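Gollico is a set of labelled customer messages for training and testing chat assistants that answer billing questions. It holds 2,509 messages, each tagged with one intent and a flag for whether a person should take over.
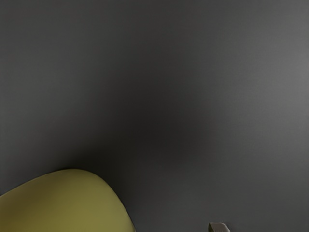 **Savvas Chrysikopoulos**
*Dataset maintainer, Wesuretti*

Last updated June 18, 2019

## What's in it

The messages were written by staff at Brornent, an internet provider, in the style of the chats they handle. No real customer wrote any of them. Spelling mistakes and half-finished sentences were left in on purpose.

Files:

- `messages.csv` - id, text, intent, handover
- `intents.md` - all 80 intents with a short definition
- `splits/` - train, dev and test ids

## Labelling

Every message was read by 3 labellers. Where they disagreed, the majority label went in. If all of them picked something different, I chose the label myself and put `adjudicated` in the notes column.

The line between `late_fee_query` and `late_fee_dispute` is still blurry. Please don't read much into scores that depend on telling those two apart.

- Text is UTF-8, Australian spelling where the writer used it.
- Dollar amounts are made up.
- Account numbers are replaced with `ACCT`.
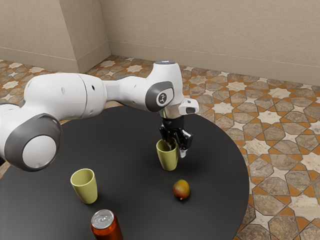
## Using it with Tang

Tang is our small intent matcher. To run it on the test split:

```
tang eval --data messages.csv --split splits/test.txt
```

It ignores the handover column for now. Support for that is planned for September.

## Known gaps

Business accounts are barely covered, and there is nothing on refunds to a closed account. If you find a wrong label, open an issue with the message id and the label you'd expect.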